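Seven Years of Selling Other People's Cars

Vesna Đorđević keeps the keys to every car on the lot in a steel cabinet behind her desk. Each set has a paper tag with the mileage written on it by hand. The same number is in the computer, but she likes to see it when she picks up the keys.

"People call and ask how many miles are on the blue hatchback," she says. "I can turn around and tell them before the page loads."

Đorđević manages Fevalska, a used car dealership on the east side of Iltberg that deals mostly in small cars and compact wagons. She took the job seven years ago after a long stretch in the parts department of a bigger dealer across town. At the time the lot had 20 spaces and a gravel surface. It now holds 48 cars, on asphalt, and most weeks it is close to full.

The cars come from three places: trade-ins, auctions, and private owners who would like to sell without having strangers come to the house. The last group has grown the most. Fevalska inspects the car, agrees on a minimum price with the owner, and takes a flat fee when it sells.

"We don't own those cars, so there's no reason for me to talk one up over another," Đorđević says. "If you ask me which one I would buy, I'll tell you. It might be one that makes us less."

The inspections are done by Matúš Vaněk, who runs the two-bay shop at the back. His checklist has 217 items. It started as a one-page form left by the mechanic before him, and he has added to it whenever a car came back with something he had missed. Window switches got their own section after a bad winter.

"Rear windows, especially," Vaněk says. "The owner drives alone and never opens them. Then the new owner has kids, and on the first warm day they find out the left one doesn't go down."

He test drives every car over the same route, which takes in a stretch of highway, the hill behind the hospital, and a rough section of road by the rail crossing. He drives it with the radio off. He starts first thing in the morning, before anyone has moved the cars, because he wants to hear a cold start.

"A warm engine hides a lot," he says. "If I go to look at a car for a friend and the hood is already warm when I get there, I ask to come back another time."
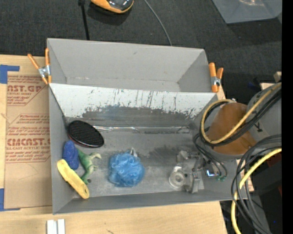
When Vaněk finds a fault, it goes on a sheet that the buyer gets to read. Some items are fixed before the car goes on sale. Brakes, tires, lights, and anything to do with steering are always fixed. Others, such as a scratched bumper or a slow tailgate strut, are left alone and listed. Đorđević says the lists caused arguments when she first brought them in.

"The salesman we had then thought I was out of my mind. He said nobody would buy a car with a page of problems attached to it. But every used car has a page of problems. Ours just has it typed up."

She says buyers spend more time reading the sheet than looking at the car, and that many of them take it home. A few have come back with questions written in the margins. One man brought his to another garage to have it checked, line by line, and then bought the car.

Forough Salehi bought a five-door hatchback from the lot in September. She had been driving her brother's old sedan and wanted something easier to park near the school where she teaches. She looked at two cars at Fevalska and drove both of them twice.

"The one I liked better had more wrong with it," Salehi says. "There was a dent in the rear door, and the air conditioning was weak. Vesna told me what it would cost to recharge it and said to wait until spring and see if it bothered me."

Salehi paid for the car with savings and a small loan from her credit union. Đorđević says she encourages people to get a loan quote of their own before they come in, even though the dealership offers financing. She also tells them to call their insurance company with the exact model and trim, as the difference between two versions of the same car can be larger than they expect.

Asked what sells fastest, she doesn't need to check. Small automatics with low miles are usually gone within a week. Manual cars take longer than they used to, and diesels can sit for months. Hybrids sell well, but she buys them carefully and won't take one without service records.

Color still matters more than she thinks it should. White and gray cars go without comment. A bright yellow coupe stayed on the lot for most of a year before a retired couple drove over 100 miles to get it.

She has turned down offers to open a second location. Vaněk can inspect only so many cars in a week, and she has not found another mechanic she would trust with the list. He has been training an apprentice, who so far does the lights, the fluids, and the tires.

"Give him another year," Vaněk says. "He's good, but he still turns the radio on."

Fevalska is open every day except holidays. Test drives can be booked by phone, and buyers should bring a valid driver's license. Inspection sheets for cars on the lot are available at the front desk.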